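Pollau Room Reset, data card and README

Posted in June by the Hetisar operations desk
12 comments · 2 shares

Summary

Pollau Room Reset is a set of 484 simulated episodes of a robot arm doing small tidying jobs in furnished rooms. Hetisar runs short-stay apartments in Ellwood and Estville, and the set was put together to help decide which parts of a room reset could go to a machine and which should stay with the housekeeping crew. It is shared inside the company and with the crews at both sites.

A room reset is everything done between one guest leaving and the next arriving. On the crew's sheet it covers linen, bathroom, kitchen, floors, and "returns." Returns means putting loose items back where they belong: remotes, cups, chargers, hangers, the room folder. The data covers returns only.

Why returns

The crews asked for it. Linen and bathrooms are heavier work, but they go in a steady order. Returns interrupt everything else. A housekeeper stops, carries one thing across the room, comes back, and finds the next one. At Estville, returns are also where most of the guest calls come from, usually a remote left in a drawer.

What is in the set

- Camera video from the gripper for each episode
- Arm joint positions and gripper opening
- A one-line written instruction
- A result field, filled in by a reviewer
- Reviewer notes, where there are any

Instructions were written in the words the crews use. "Put it back on the stand" is left as it is, even when there is more than one thing in the room a person might call a stand. We tried rewriting these at the start and the crew members who read them said they no longer sounded like anything on the sheet.

Folder layout

episodes/ has one folder per episode
labels/ has the instruction and result files
notes/ has the reviewer comments as plain text
sheets/ has the blank reset sheets from both sites

Read the result field before the notes. A few early episodes have notes that were typed into the wrong folder, and those are marked "moved" in the first line.

What changes for the crews

No shift has been cut on the basis of this data, and the set should not be used to set room times. The plan for Ellwood is that housekeepers keep the room and sign it off. If an arm is brought in, it works on returns while the housekeeper does the bathroom, and the housekeeper checks what it did.

That check takes time. The first draft of the plan did not count it, and the crew lead's comment on the draft was one word long. The sheet now has a line for it, paid like any other line. Two other things are still open: who gets called when the arm stops in the middle of a room, and whether the person who clears it is on housekeeping pay or maintenance pay. Estville wants that settled first.

Reviewers are housekeepers from both sites. They work on review during paid hours, in the early afternoon before check-in.

Gripper views from one simulated room:

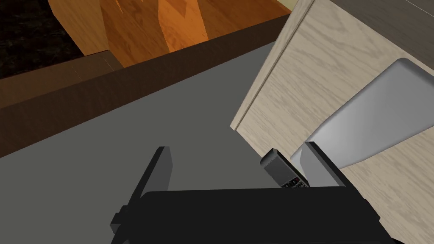
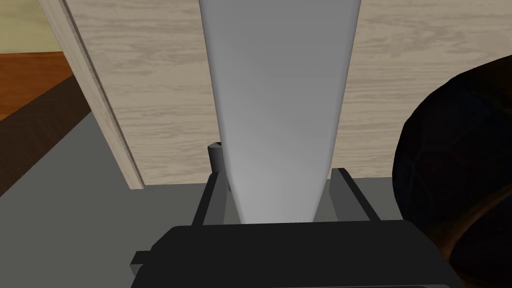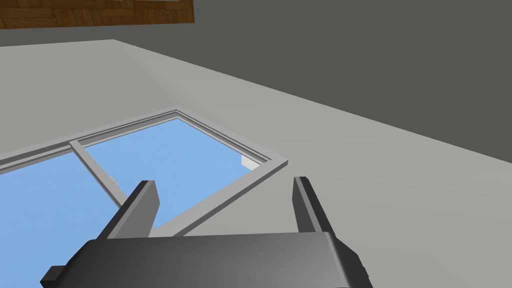
Known limits

The rooms are cleaner than real ones. There are no wet towels, no open suitcases, and nothing sticky. Nobody walks in. Surfaces are plain, and a model trained only on this set may do poorly on patterned counters like the ones at Ellwood.

Small items at the edge of the camera's view are hard to judge. Reviewers were told to enter "unclear" when they could not tell, and they used it often. Please do not drop those episodes or count them as failures.

Changes and corrections

Send corrections through the operations desk with the episode folder name. Crew members can also write them on the back of the reset sheet, and the desk will enter them at the end of the week.

Next to be added: hangers and the closet rail.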